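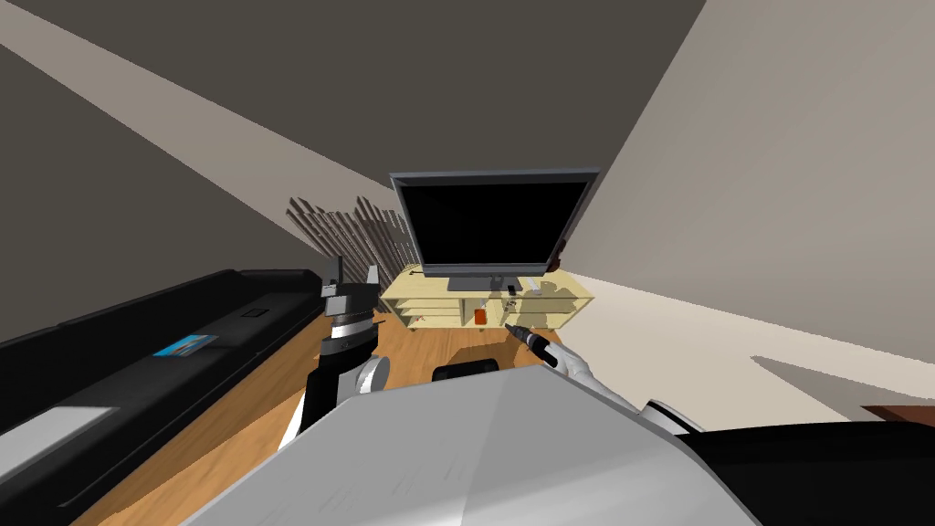 Projects > Housing > Clanville > Progress reports

Progress report to the Clevico fund, period ending in March

In this period we continued the repair of rental apartments in Clanville and the two streets behind the Akden depot. Of the 19 apartments in the plan, 4 are still open. The others are finished and the tenants have signed the handover form.

The delay in the last 4 has one main cause – the window supplier changed its delivery terms in the winter and we had to ask for new offers. We chose the second lowest offer. The difference is 683 dollars and we took it from the reserve line, as your office permitted by letter.

Heating costs are now read every month. We can not yet say how much the tenants save, as the first full winter is not complete. The tenants in Barasa Street asked for a shorter form for the readings, and we made one.

The furnished apartments were also discussed. Our rules did not say who pays when a television or a cooker stops working, so we added one paragraph to the lease.

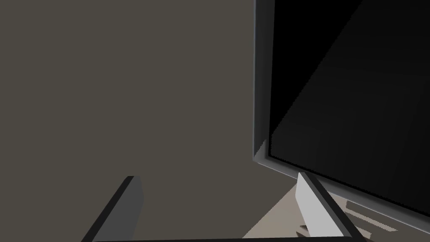

Living room television, close view.

Remaining budget is 2488 dollars. We propose to use it for the stair lighting – the old lamps fail often and the older tenants complain of it. Please tell us before April if you agree.

Related items
Clanville: window offers compared
Lease rules for furnished apartments
Barasa Street meter reading form
Akden depot parking notice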